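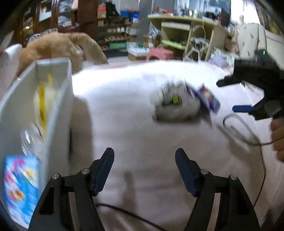

Housekeeping and Storage, Level 2
Handout 6: Sorting mixed small goods into bags, boxes and bins

Read this before the practical. Bring it with you, as the sorting sheet is at the back of the Prurnen workbook and the two are used together.

1. What counts as mixed small goods

Mixed small goods are the loose things that collect on surfaces and have no shelf of their own. In a house they are found on beds, hall tables and kitchen worktops. In a guest house or a small shop they are found behind the counter and in the linen room. Typical items are cards, small packets, pouches, leads and chargers, sample sachets, spare buttons and opened packaging.

They take up little space but a lot of time. A person looking for a packet of picture hooks may move the same pouch and the same cable several times before finding it. Most of this handout is about stopping that.

2. The working surface

Clear one surface before you start and keep it for sorting only. A bed or a table is suitable. Cover it with a plain white sheet if you have one. Small dark items show up well against white, and the sheet can be lifted by its corners at the end so that crumbs and bits of card go in the bin together.

White leads and white pouches are harder to see on a white sheet. Run a flat hand over the surface before you fold it up. Pull the sheet tight at the start. Things roll into folds.

Do not sort on the floor. It is hard on the knees and items get trodden on.

3. Containers

Three kinds are used on this course.

Tall open bin or box. For bulky, light things: empty packaging, crinkly plastic bags, anything waiting to be flattened. White cardboard is fine. A tall box tips over easily when it is empty, so stand it at the side of the surface and put something with a little weight in the bottom first. Do not use it for small items. They sink, and you will have to empty the whole box to get them back.

Printed box. Boxes that goods came in are often strong and a good size for reuse. The trouble is the printing. A bright box that still shows its old contents will mislead the next person. Cover the front with plain paper or turn the box inside out before it goes on a shelf.

Small bag or pouch. For mixed items which belong together, such as a sewing kit or the parts for one appliance. One pouch, one purpose. Put a label on the front where it can be read without lifting the pouch. Coloured labels are useful, but only if everybody in the building uses the same colours. In the Nyaga scheme, which we follow in the practical, yellow-green means "mixed, check contents" and blue means "complete, do not open".

4. Order of work

Take the largest things off the surface first. This is usually packaging and goes straight into the tall bin.

Next, gather cables. Leave them until last and they will be wrapped around everything else. Make each one into a loose loop about the width of your hand and fasten it with a twist of paper or a soft tie. Do not wind a cable tightly round its plug. Keep black and white leads in the same place but tie them separately.

Then deal with flat items: cards, leaflets and thin packets. Lay them down. A card leaned against a pouch will slide off as soon as the pouch is moved, and it may end up underneath. Stack flat items with the printed side up, largest at the bottom.

Pouches and bags come last. Open each one, tip the contents onto the sheet and check them against the label. If there is no label, write one now.

Anything you cannot place within a few seconds goes into a "query" pile. Go through the pile once, at the end. If it is bigger than your two hands can hold, your categories are too narrow.

5. Filling and closing

Fill a pouch to about three quarters. It should close without being pressed and should lie flat enough to stack. Fill a box to just below the rim. An open bin may be filled to the top as long as nothing sticks out over the side.

Clear bags may be used inside a box to keep one set of things apart from another. Fold the top over once and leave it. Knotted bags get torn open and then have to be replaced.

6. Worked case: the Sallov stockroom

Sallov sells craft materials and keeps 4,000 small packets in one room. In August the room was sorted again from the beginning. The packets had been kept in tall boxes, and staff were emptying a box each time they needed something from the bottom. The tall boxes were kept for packaging waste and the packets were moved to pouches, 100 to a shelf. Cards were laid flat in shallow trays.

The change used a good deal more shelf space. This is normal, and should be allowed for when you plan a room. The shelves that had held the tall boxes were too far apart for pouches, so 2 extra boards had to be put in each bay.

7. Before the practical

Bring one pouch or small bag, some plain paper for labels, and a pen that writes on plastic. Sheets and bins are provided. Zullivano label stock is kept in the cupboard by the door; take one strip each.

Read sections 3 and 4 again. You will be asked to sort one full surface in the order given, then to find items in a surface sorted by another pair.

Completed sorting sheets are due on 20/12/2019, in the tray outside the linen room. Sheets without a name cannot be marked.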